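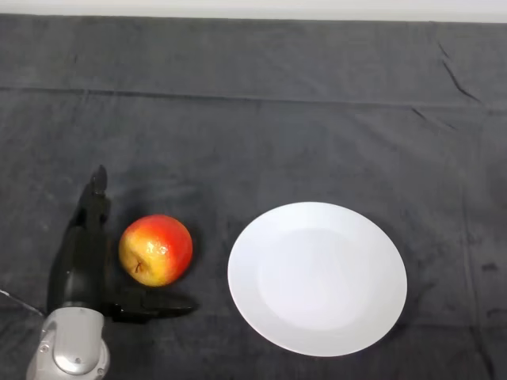 Replying to the costume fabric question first, then the parade order. The Villalobos troupe needs the cloth cut by the end of May if the sewing group is going to finish the capes and the float skirt. We have 200 yards of the red on hand and we are short on the dark material. What I would like to use is a charcoal gray with a soft matte surface, the same sort of thing as the cloth under the apple and the plate. It should look good next to the red and yellow of the headpieces, and a matte finish won't throw glare when the float lights are on. The shiny black we used last year looked wet in every photograph.

Lata Street merchants wrote:

> Can someone tell us what the troupes plan to spend this year
> and whether the parade still comes down Lata Street? Last year
> we were told one thing in April and another the week before.
> We had 457 folding chairs set out on the wrong side of the
> road. We would also like to know if the food tables will be
> in front of the stores or back in the Grisum lot. Several of
> us would prefer the lot. We don't mind the noise but the
> doorways need to stay open.

On the money: the costume budget for the Villalobos troupe is $3,000, the same as last year. That covers cloth, thread, wire, glue and the headpieces. It does not cover shoes. Marchers buy their own, and please tell new people this at the first practice.

On the route: yes, Lata Street, north to south. The lineup is behind the Stustby warehouse at 4:30 p.m. and the first float moves at 6. Chairs should go on the west side. The east side is for the judges' stand and the ambulance lane.
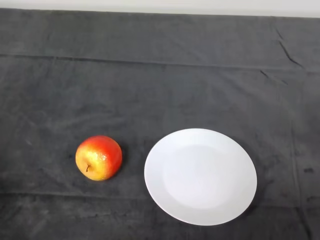
The food tables will be in the Grisum lot. Each table gets one cover, and the troupe will provide them so that they match. Please don't bring your own plastic ones, which blew off twice last year. If we have dark cloth left over from the capes we will use it. Dark cloth that has been folded away keeps a crease, like the long straight one running across this gray cloth, and on a row of tables it shows from the street. So the covers need to be stored rolled. I have six cardboard tubes in my garage and could use more if anyone works near a carpet store.

The capes can be hung in the Stustby warehouse from the first practice on. There is a rack along the back wall and the door will be unlocked from 5 to 9 p.m. on practice nights. Put a name tag inside the collar.

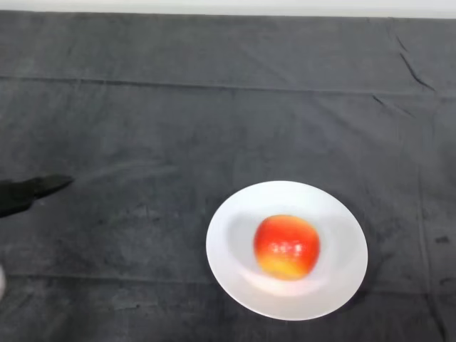
Drummers should keep their cases on the other side of the building, next to the loading door, so the aisle by the rack stays clear. The headpieces are fragile and will stay in their boxes until the dress rehearsal.

We also need 200 route flyers folded and taken around to the houses behind Lata Street, mainly so people know to move their cars. I can have them printed by the next meeting. Reply to me off list if you can take a block.

Still open: who is driving the second float, and whether the children's group walks before or after the band. I would put them before the band. It was too loud for the small ones last time.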